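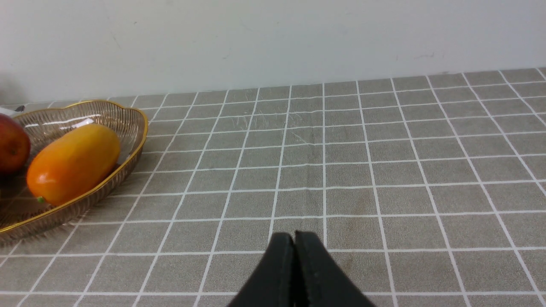
About us

Semov is a small home and table shop run by Vitória Paiva and her aunt Lurdes Paiva. Bowls, tablecloths, tote bags, pretend fruit. We started with one shelf in Lurdes's front room and a box of bowls she refused to sell cheap. Now there's a proper shop, 17 shelves, and a web store we keep meaning to tidy up.

What we sell

Fruit bowls first. People come in for the scalloped ones with the gold rim — see-through, a little ribbing on the sides, and you still get the pattern of your cloth through the glass. Good with one piece of fruit in it, good piled up. We like them pushed to one side of the table so there's room left to eat.
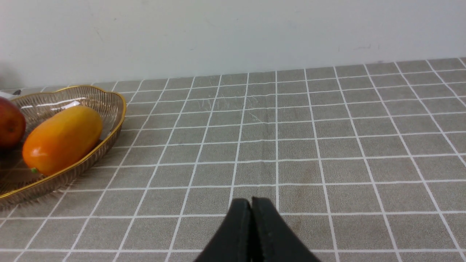 Then cloths. Gray with a thin white grid is the one we reorder most. Goes with nearly everything, folds small. Creases do show if it's been in a drawer all winter, so iron it on the back, low heat. Plain colors too, and a few stripes when Beatriz Pacheco finds them. Beatriz does the buying. She has opinions on stripes.

Fruit is its own department, sort of. Apples in red and green, lemons, peaches, mangoes. Peppers as well, which Lurdes files under fruit and wont discuss. All artificial, all sold singly, so you can build a bowl you like and swap it out when you get bored. Last year we sent out 2,045 pieces and the green apple won again.
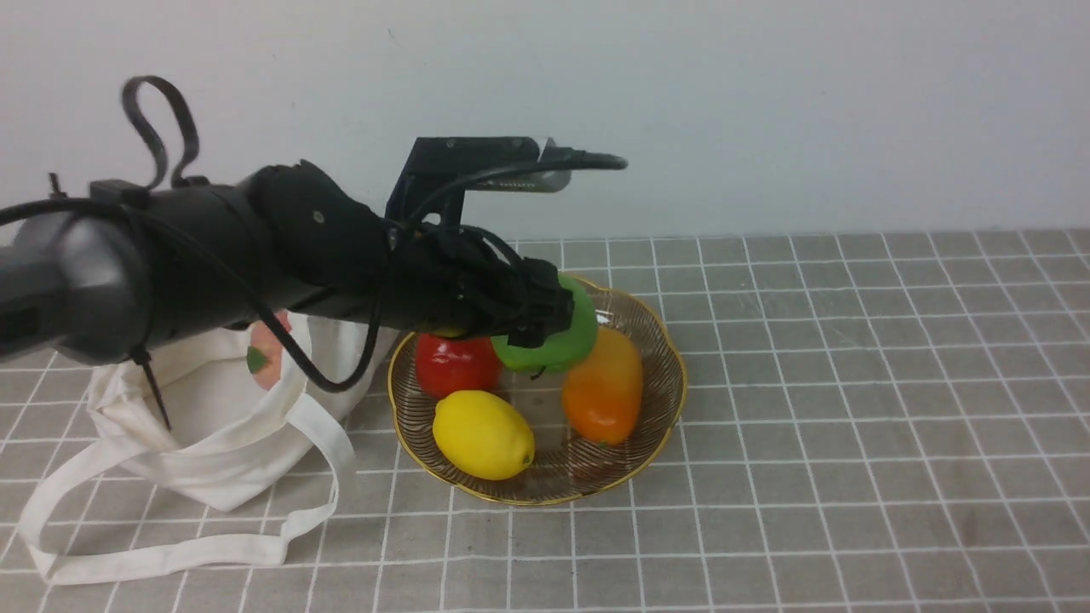
Bags came last. Off-white cotton canvas, long handles, no print. They hold their own on a market run and they're easy to stuff in a coat pocket. We also pack gift orders in them, so the wrapping gets used. Pick a bowl, pick your fruit, and the fruit goes in the bag with the bowl boxed seperately.

How we work

Orders in by 2 p.m. go out the same day, mostly. December is slower, sorry. Celeste Seixas packs, Conceição Nogueira answers email and the phone, and whoever is closest makes the coffee. Anything chipped on arrival gets replaced, just send a photo. 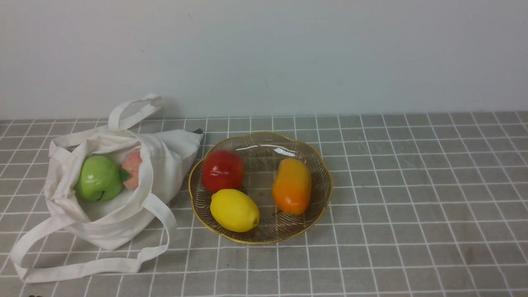

We set things out on a table at home before they get a place in the shop. Move the lemon, move the pepper, leave it, look again after lunch. Slow way to run a business but the mixed sets all came out of it — four fruits, five fruits, or a bag of your own choosing.

Visit

Shop is open 10 to 6, closed for two weeks in February. Ring the bell if the door sticks. Wholesale for cafes and rental flats, ask for Conceição.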